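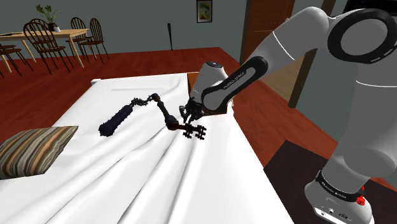
Início | Projetos | Relatórios | Documentação | Contato

Relatório de projeto: planejamento de preensão e controle em ambiente doméstico simulado

1. Objetivo

O trabalho implementa a camada de software que leva um braço Franka Emika de uma pose inicial arbitrária até uma pose de preensão sobre superfície deformável, em um quarto simulado. A superfície é uma cama com lençol amarrotado. A malha do lençol entra na cena de colisão como geometria estática, exportada antes de cada episódio. O código foi escrito sobre a biblioteca Zulham, mantida pelo laboratório, e executado no servidor Gutell.

2. Arquitetura

O sistema tem 3 processos: percepção, planejador e controlador. A percepção recebe a nuvem de pontos, remove o plano do piso e segmenta o que está acima da malha do lençol. O planejador gera poses candidatas, descarta as que colidem e passa as restantes ao RRT-Connect. O controlador segue a trajetória em espaço de juntas e troca para impedância cartesiana nos últimos centímetros da descida.

A comunicação usa filas com carimbo de tempo do simulador. Na primeira versão usávamos o relógio do sistema, e as transformações chegavam defasadas quando a simulação rodava abaixo do tempo real. O erro foi corrigido em abril.

3. Câmera próxima à mão

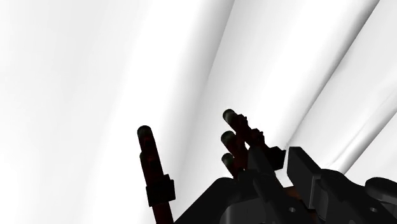
Cauê Haslinger

Com os dedos abertos e estendidos, a própria mão ocupa grande parte da vista, e o fundo branco quase não tem textura. O casamento de pontos característicos falha nessas condições. A solução adotada foi mascarar a mão a partir da cinemática direta, projetando no plano da imagem a malha de cada elo, e estimar a superfície apenas com o canal de profundidade do simulador. A máscara é dilatada em 13 pixels para absorver o erro de calibração.

4. Ensaios

Foram executados 317 episódios com pose inicial aleatória. Em 164 deles o planejador encontrou trajetória na primeira chamada; os demais exigiram nova amostragem de candidatas. A principal causa de rejeição foi a colisão entre o efetuador e as dobras do lençol, cuja altura varia muito ao longo da cama. A margem de segurança uniforme é conservadora nas regiões planas e insuficiente nas cristas.

5. Limitações

O lençol não se deforma durante a descida. A força de contato registrada perto da superfície não deve, portanto, ser comparada com medidas em robô físico. O atrito dos dedos foi mantido constante. Objetos articulados são tratados como corpo rígido na configuração observada, o que invalida a pose de preensão se um elo se move depois da segmentação.

6. Reprodução

Os arquivos de configuração estão no repositório Tokville, na pasta do relatório. A semente é passada por linha de comando e gravada no cabeçalho do registro. Versão entregue em 9 de setembro. Falta portar o módulo de máscara para a interface nova da Zulham.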